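From: Gisela Cisternas
To: Plikham Tidy-Up list
Subject: Re: [plikham-tidy] Small cases, and where does everything go?

Orvokki Pelkonen wrote:

> Hi all, I have finally started on the drawer in the hallway and I'm stuck
> on the little stuff. I have three hard cases with lids and no idea what
> belongs in which. The manicure set has its own case but half the tools
> are never in it. Do you keep sets together or do you sort by what you
> use? And does anybody have a trick for getting the clippers back in
> their slots? Mine pop out the minute I shut the lid.
>
> Orvokki

Hi Orvokki, and hi everybody,

Oh, I know that drawer! I had one just like it until November, and I only got through it by hauling everything out onto the biggest surface I could find. I'm a big believer in the table method (Yayra will remember me going on about it last spring). You don't sort inside the drawer. You put it all out where you can see it, lids open, and then you start deciding.

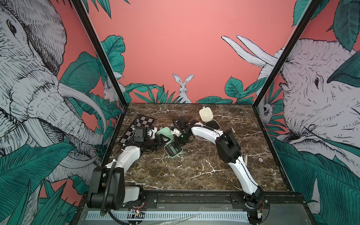 The main thing for me is to leave lots of bare table between things. If the cases are jammed up against each other you start dropping stuff into whichever one is closest, and then you're right back where you began, with a chess pawn in with your bobby pins. Ask me how I know. I also take the board game stuff and put it as far from the grooming stuff as I can, because those two have a way of ending up together at my house and I could not tell you why.

Now, your question about sets. I go back and forth on this! For years I sorted by use, so the one nail clipper I liked lived in the bathroom cup and the rest of the set sat in its case with a gap in it. The trouble is that the case never got opened, so I forgot what else I had and bought more. I had 8 pairs of tweezers at one point – 8! – and I still went hunting for a pair every time I got a splinter. So now I'm firmly on the side of keeping a set together, as long as the case is one you can get open with one hand and it's got a proper place for each tool.

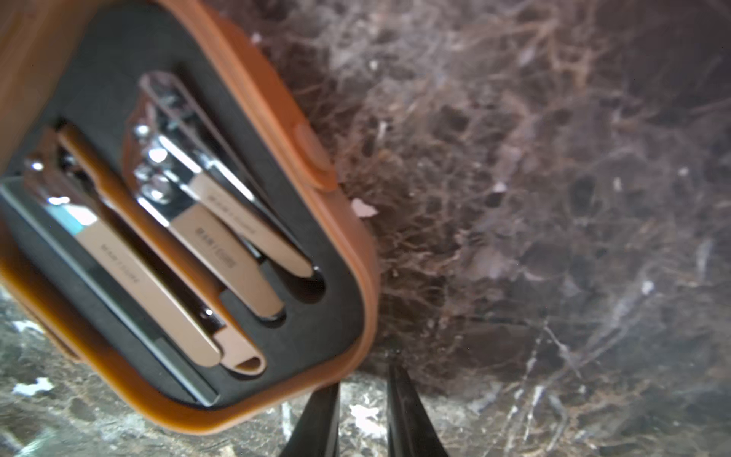
As for things popping out, check that each tool is in the slot that was cut for it. Clippers look so alike that it's easy to swap the big one and the next one down, and then neither one lies flat. Fold the lever back down over the body before you put it away, too. If the lever is up even a little, the lid pushes on it and the whole thing jumps. And if the foam has gotten crumbly, Gwilym once told me he cuts a new piece out of packing foam using the old one as a pattern. I haven't tried it. My scissors would make a mess of it, I think, but he swears by a craft knife and a lot of patience.

One more thing, and Dwynwen may disagree with me here. I don't label small cases. I go by color. If you've got a green one and a white one, pick what each is for and say it out loud a few times while you're putting things in (my sister laughed at me, but she does it now). Labels on anything that small peel off in the drawer and stick to everything else. I found one on my sock.

You asked how long it takes. My hallway drawer took me 2 evenings, with a long break in the middle to read old birthday cards, so don't go by me.

Anyway, since a couple of you asked off-list, I typed up the order I go in. Skip whatever doesn't fit your drawer.

1. Clear the table and wipe it down. Let it dry all the way before anything goes on it.

2. Take out the cases and the flat things like folding boards, and spread them out. Open the lids and leave them open until you're done. 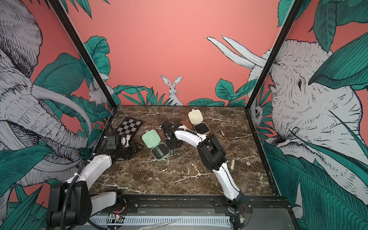

3. Pick up the strays one at a time. If you can't say which case a thing goes in, set it off to one side and keep going.

4. Fill the sets first, then the open cases.

5. Close everything and give each one a gentle shake. If it rattles a lot, something's in the wrong slot.

6. Put the flat things in the drawer first and the cases on top.

Let us know how you get on, Orvokki! And if you find you've got a case left over at the end, I could use one for sewing needles.

Gisela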